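**Ticket: Live score page shows wrong scorers and a stuck clock**
Club: Baven Athletic
Status: Closed
Opened by: Kevin Condori (match day desk)
Picked up by: Ruth Huaranga (web)

**Kevin, Thursday, 9:10 pm**

What a game tonight, and what a mess on the site! We beat Restrepo 3–2 with two goals in the last ten minutes, the ground was bouncing, and the live page had us losing 2–1 the whole time. The clock stopped at 61:00 right after our second sub and never moved again. It also gave our first goal to their left back, who was nowhere near it.

We had 2,000 people on the page at kickoff, which is our best ever for a league match (I did a little dance in the press box). By full time it was down to 700.

What I tried from the ground:

- Logged out of Gulance and back in. Same clock.
- Entered the third goal by hand from my phone. It saved, but the page didn't change.
- Switched from the stadium wifi to my own data. No difference.

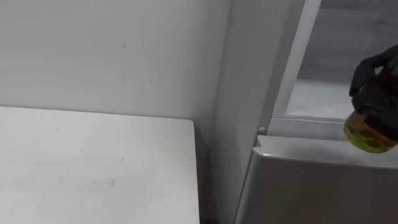 *Jar and open fridge, light gray table to the left.*

**Ruth, Thursday, 9:45 pm**

Great result, I was yelling at my kitchen radio! I can see all your entries in Gulance, so nothing you typed is lost. The trouble is between Gulance and our page. The feed log has the same line over and over from the 61st minute:

`player 14 listed twice – event skipped`

Did somebody change shirts at halftime?

**Kevin, 9:52 pm**

Yes! Our winger ripped his 14 and came back out in the spare 41. Then the kid we brought on at 61 minutes was wearing... 14. The other one, from the youth set. I never thought of that.

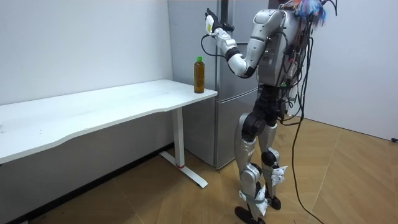

**Ruth, 10:05 pm**

Love it, that's the best bug of the season so far. The feed uses shirt numbers to tell players apart, and when it met two 14s in one squad it quit reading. Everything after that got skipped, including the clock ticks. The wrong scorer is a separate thing: their left back also wears 9, and the team field on that goal was blank. I've filled it in.

Fix for tonight:

1. Gave the sub a temporary number (114) in the squad list.
2. Cleared the saved copy of the page.
3. Replayed the match events from the 61st minute.

Score now reads 3–2, full time. Can you check the scorers?

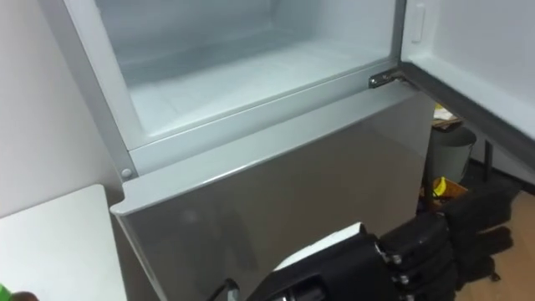

**Kevin, 10:20 pm**

All three scorers are right, the minutes match my notebook, and the yellow cards are in the correct order too. I refreshed it a silly number of times just to look at it. One leftover: the Restrepo bench panel is as bare as that top fridge compartment, not one thing in it – and they definitely named five subs. Not urgent, but their fans were asking.

**Ruth, 10:31 pm**

Good catch. Their team sheet came in with the bench on a second page and the import only read the first. I've added all five by hand. Page two will be read from now on.

**Before the Tukirero game**

- Check the squad list for repeated shirt numbers an hour before kickoff.
- If a player changes shirts, edit the number in Gulance first, then enter the sub.
- Pick the team before the scorer on every goal.
- Watch the clock for one minute after each sub. If it sticks, call Ruth.
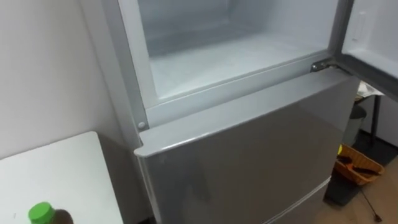

**Follow-up after the Tukirero game**

Kevin: Ran it exactly like the list. Around 100 events entered, clock never stopped, and we drew 1–1 with a ridiculous overhead kick that went up on the page before the crowd had sat down! So happy with this.

Ruth: Feed log is clean from start to finish. The repeat number check now runs by itself when the squad is saved, and it shows a red note next to both players. Closing this one. Open a new ticket if the bench panel acts up again.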